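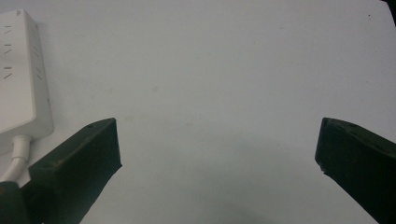

4. Placing and connecting the power strip

This section applies to the Altero worktable with the white board fitted. Complete section 3 (levelling the table) before starting. The strip must be on the board, unplugged from the wall and with nothing plugged into it, until step 9.

Tools and materials
Dry lint-free cloth
Tape measure
Two Bison cable clips, self-adhesive
Label sheet from the Pastor accessory pack

CAUTION: Do not connect the strip to the wall socket at any point before step 9. Do not use a strip with a cracked body, a loose collar at the cord entry or a cord that has been taped.

4.1 Preparing the board

1. Clear the board of tools, offcuts and packaging.

2. Wipe the surface with the dry cloth. Faint smudges and light scuff marks do not affect use and need no treatment. Do not use solvent cleaner. If a damp cloth has been used, leave the board for 34 minutes before going on.

3. Check that the board lies flat on the tabletop and does not rock when pressed at each corner. The tabletop should show along the near and far edges of the board. If the board overhangs at either side, return to step 3.6.

4.2 Checking the strip

4. Lay the strip on the board with the outlets facing up. Look into each outlet slot under good light. Any dust or grit must be shaken out with the strip held face down. Do not put a blade, pin or wire into the slots.

5. Follow the cord by hand from the strip to the plug. Feel for flat spots, nicks and hard kinks. Pay particular attention to the first part of the cord beyond the collar, where most of the wear occurs.

6. Set the switch to the off position. Press it three times before leaving it off - it should move cleanly and hold in both positions. A switch that sticks or springs back means the strip is to be withdrawn and returned to stores.

4.3 Positioning

7. Place the strip where it will be used. Two positions are permitted:

Position A, side. The strip lies along the left side of the board, parallel to the edge, and leaves the middle clear for work.

Position B, centre. The strip lies across the middle of the board. This position is for inspection, cleaning and fitting labels only. The strip may lie at any angle.

Use both hands when moving between positions. Take hold of the body of the strip. Do not drag or lift it by the cord. 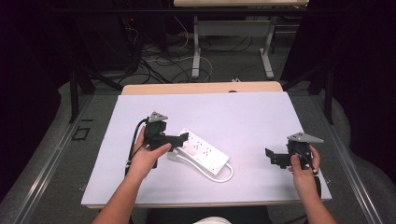 Keep the cord in a wide, open curve at all times. A tight bend directly at the collar will strain the conductors, and a cord wound round the body of the strip traps heat. Where the cord has to double back on itself, allow it to lie loosely on the board and check that it has not ended up underneath the strip.

NOTE: A cord that has been stored coiled will try to return to its old shape. Straighten it by hand, let it lie for a few minutes and straighten it again. Do not warm it.

8. For position A, fix the two Bison clips to the board and press the cord into them. The first clip goes 500 mm from the collar, measured along the cord. Leave enough slack between the collar and the first clip for the strip to be turned over without pulling. Clips are not used in position B.

4.4 Connecting

9. With the strip switched off, plug it into the wall socket. Route the cord down the side of the table, clear of the rails, and across the floor by the shortest way that does not cross a walkway. Do not run the cord under carpet.

10. Switch the strip on and test each outlet in turn with the Etia socket tester, part 723. Switch off between outlets.

11. Fill in a label with the test result and the month (for example, June) and fix it to the underside of the strip. Labels must not cover the outlets, the switch or the rating text.

CAUTION: The total load on the strip must not exceed 1,467 W, whatever higher figure may be marked on the strip itself. The limit is set by the supply to the table. Do not plug one strip into another.

4.5 Removing the strip

Switch off, unplug at the wall, then unplug the equipment. Free the cord from the clips by lifting it straight up - pulling it sideways loosens the adhesive. Clips left on the board may be used again if they are still firm.

Store the strip flat, with the cord in loose loops beside it.

Questions on this section should be sent to Purificación Gallardo, technical documentation, quoting the step number. Continue with section 5, Fitting the lamp arm.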